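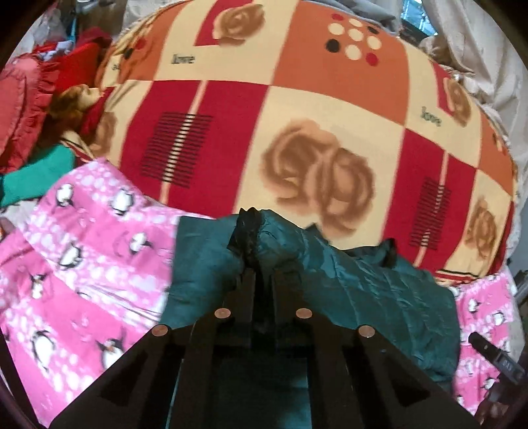

Fig. 4.1 The hand-held gripper over dark teal satin, with the rose pillow behind.

Home | Contents | Chapter 3 | Chapter 4 | Glossary

Chapter 4: Choosing fingers for soft things
5 min read

I used to pick grippers the way I pick shoes, by looks, and Agata Guerra cured me of it with a bed full of cloth. Satin slides, a stuffed pillow pushes back, and printed pyjama-type fabric does something in between (usually whatever you don't want!). A wooden block teaches you very little after that.

So in this chapter we're going to compare two pairs of fingers, the Gukumell and the Karkum, on the same hand-held body. Both close to the same width. The Gukumell bends around whatever it touches, while the Karkum stays stiff and pinches at the tip. I had a clear favourite when I started and I've changed my mind twice.

We'll do 40 grasps per fabric with each pair, and I'd like you to write down every miss, even the silly ones. Osaze Garba kept a column headed "nearly" and it ended up being the most useful page in his notebook. Start with the satin. Go for a raised fold first, then try a flat patch, and keep your approach angle the same for both.

Camera placement comes in section 4.3. If you're itching to move yours already, please wait – I mixed the two tests up once and had to throw away 90 grasps.

Related chapters
Chapter 2: Wrist cameras and wide lenses
Chapter 5: Arms that give a little
Chapter 7: Tuning the Fodor controller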